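4. Moving your Plaremow archive to the desktop

Plaremow runs on most computers that can still be persuaded to start. This section covers moving an existing archive of scanned letters, photographs and parish odds and ends from an old machine to a new one. Allow an evening. Allow two if your archive was put together by more than one member of the family.

4.1 Before you start

You will need:
Your Lill licence card (the green one; the white one is for the scanner)
An external drive with at least 400 GB free
The password for the old archive, as opposed to the one you think it is

Note: Archives made with Stavar 6 or earlier must be converted first. See section 9, and put the kettle on.

4.2 Exporting from the old machine

1. Open Plaremow and let it finish its greeting.
2. Choose File, then Archive, then Export Whole Archive. Export Archive, without the Whole, exports only the folder you have open. We have been asked to rename it and are thinking it over.
3. Pick the external drive. Do not pick the desktop, however near it looks.
4. Tick Keep Dates As Written. If you leave this blank, "spring, the year of the flood" will become 1 January and stay that way.
5. Press Start. The bar moves quickly to the halfway mark and then has a rest.
6. When the message Export Complete appears, write down the item count shown beneath it. You will want it in 4.3.

Caution: Closing the lid of a laptop during export will pause it. Opening the lid again will not always start it. If the bar has not moved in an hour, cancel and go back to step 2.

4.3 Importing to the new machine

1. Install Plaremow and enter the number from your Lill card, dashes included.
2. Plug in the external drive and choose File, Archive, Import.
3. Choose the file ending in .plar. The smaller file beside it is the index and will be found without your help.
4. When asked about duplicates, choose Ask Me Later. Ask Me Now means it, and our own test archive produced 369 questions.
5. Compare the item count with the one you wrote down. A lower number means something was left behind — usually the sound recordings, which live in a folder of their own and like it there.
6. Keep the old archive until December at least. Great-aunts have a way of turning up late.

Error 319: The drive was unplugged while Plaremow was reading it. Plug it back in and press Resume.
Error 6: As above, but Plaremow minded more. Start the import again from step 2.

4.4 Where the archive is kept

Plaremow stores everything in one folder on the computer's main drive, called Karkeck Store after the office where the first version was written. You can move it to a second drive under Settings, Storage. Use that menu for the job; dragging the folder by hand breaks every link between a letter and its envelope.

If you plan to fit a second drive or more memory, shut the computer down, unplug it and follow the instructions from its maker. Your archive will not notice the difference, though searches may.
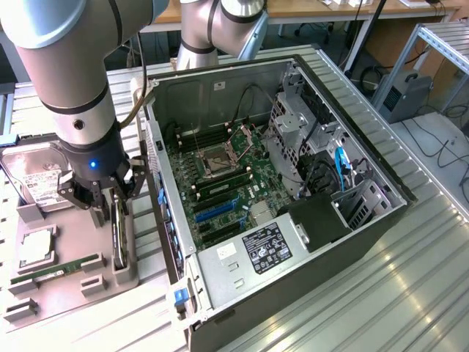
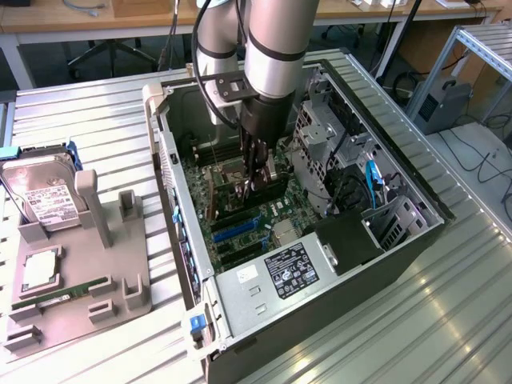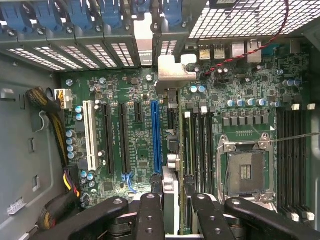
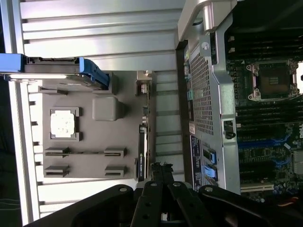

Fig. 4: Desktop computer parts. The second picture shows the case lying on its side, opened up.

4.5 Checking your links

1. Choose Tools, Check Links.
2. Leave it alone until the list appears.
3. Items in grey are fine. Items in orange have lost a partner, and a double click will offer likely matches. Some of the matches are quite imaginative.
4. Save, then close Plaremow once before adding anything new.

Section last revised 14 Mar 2020.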